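Filed under: Open Data / Household and Home

Condora: a list of small things that end up on tables

Krešimir Papadopoulos
September 17, 2020

README, version 2

Condora is a plain text table of 855 small household objects, the kind that get put down on a table for a minute and are still there in January. Each row gives the thing a name, says what family it belongs to, and states where it ought to live when somebody finally tidies up. The last column has caused more arguments than the rest of the file put together.

I started it in a shared apartment in Sudinham, where the dining table had not been dined at for some time. The first version was a note on the refrigerator. It was ignored, so I made it a spreadsheet, which was ignored by a wider audience.

What is in the file

One row per kind of object. If you own nine identical lighters, that is one row and a conversation with yourself. The columns are:

name — the everyday word, singular, lower case
also_called — whatever your mother calls it
family — one of 6, listed below
home_room — where it lives
stands_up — yes, no, or if_lucky
has_loose_part — caps, lids, backs of remote controls
note — free text, sometimes too free

Families are drink, wash, write, paper_and_box, gadget_rest and leftover. The fifth was going to be called "accessories" until everything in the house turned out to qualify. The sixth is where the rubber feet go, along with single earrings and keys to bicycles that were sold years ago.

What is not in the file

Anything over 2000 grams. The limit is there to keep out sewing machines and cats. Food on plates is out too, although food in a closed container is in, so an unopened soup is covered and a served one is your own business. Furniture is out. Tablecloths are out after a long evening of discussion, on the grounds that a tablecloth is part of the table for as long as it stays on.

How the names were picked

I wrote down what people said when they asked for the thing across a room. "Pass me the marker" beats "felt-tip writing instrument" every time. Where two words were both common, the shorter one won and the other went into also_called. Brand names were dropped, including a few that I now miss.

The older Zheng list was a help for the washing and writing rows. It files by shop aisle, though, and I have never once looked for scissors by aisle. About a box of matches we agree completely.

Known problems

The home_room column reflects one apartment with one bathroom cabinet that does not close. Yours may differ. Values for hair ties are pure speculation.

Several rows have stands_up set to if_lucky. Please do not write to me about candles.

Boxes are hard. A box is named for what came in it, until it is emptied, and then it is named for what somebody plans to keep in it. I have left these under small_box and moved on with my life.

Skeltus, the little script that checks the file, will refuse a row with no home_room. It accepts "wherever" as an answer, and I am aware that this defeats the purpose.

Using it

The file is tab-separated. Open it in anything. You can sort by home_room, print it, and carry things out of the room in one pass per page, or you can sort by family and feel organized without getting up. Corrections are welcome if they come with the row name and the column.

The drink and wash families were split because of arrangements I would have called unlikely before I started paying attention. People do not set out to keep toothpaste beside the tea, but a tube will lie down right by the foot of the bottle as if the two had been introduced, and each of them then wants a different room. Both get a yes under has_loose_part on account of their white caps. The marker with the red cap is filed under write and goes back to the desk. The white phone stand is gadget_rest, and its home_room is disputed, because a phone stand with no phone on it can make a fair case for living anywhere.

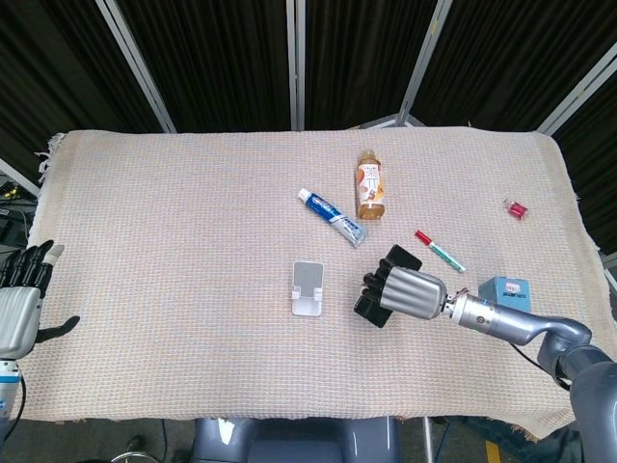

Related items
Skeltus: row checker for tab-separated lists
Zheng list, notes on matching the washing and writing rows
Condora version 1 (the refrigerator note, typed up)
Drawers: a list nobody has finished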